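Search stories
Enter keyword
Search

The Steel Bowl

By Wilmer Chávez
July

My sister called at four in the afternoon to say she'd be early, and of course I was standing in the kitchen with every dish I own in the sink. Well, every metal one. I'd gone through the good plates days ago and moved on to the bowls (soup in a bowl, toast in a bowl, don't judge me) and now they'd all come home to roost.

I told her great, wonderful, can't wait! Then I hung up and stared at the pile.
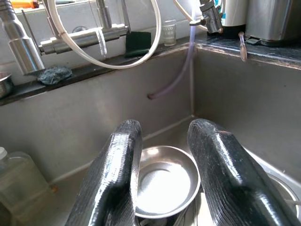
The thing is, one of those bowls was our mother's. She bought it in Cáceres the summer she turned 35, and she hauled it back on the bus between her feet, and she told that story every time she made rice. Inez thought she had it. For two years Inez had been saying on the phone, "It's in a box somewhere, I'll find it," and for two years I'd been saying "mm-hm" and eating cereal out of it.

So I could wash it and hide it, or wash it and confess. Either way it had to be washed. I ran the water and squirted in too much soap, the way I always do, and tried to remember which one it even was. They all look alike once they're stacked! Mom could tell by the sound. She'd flick the rim with a fingernail and go, there, that's mine.

I flicked one. It went tink. I flicked another and it went tink too. 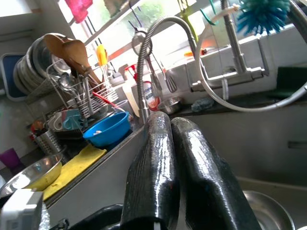
You're using the wrong side of the sponge, Inez said from the doorway, and you'll scratch it, and Mom would have your head.

I hadn't heard the door. She still had her bag on her shoulder and road dust on her shoes from the drive up from Nastadow, and she was looking straight past me.

"Scratch what?" I said.

She came over, reached around my elbow, and flicked a rim. Tink. She tried the next one, and I swear it rang a little longer, sort of a hum at the end of it.

"Mm-hm," she said.

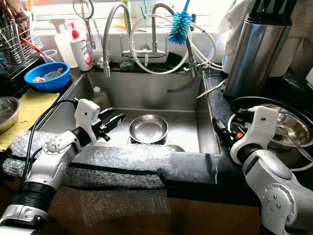

I started explaining, and it came out all in a heap, the move to Distton and the boxes and how I'd meant to tell her at Christmas. She let me go on until I ran out. Then she pushed up her sleeves and asked where I kept the rice.

We ate late, straight from Mom's bowl, two spoons. She's taking it home with her tomorrow. I get it back in the winter.

Recent stories
The Last Bus to Hesano
Apartment 300
What the Neighbors Kept
Salt for the Road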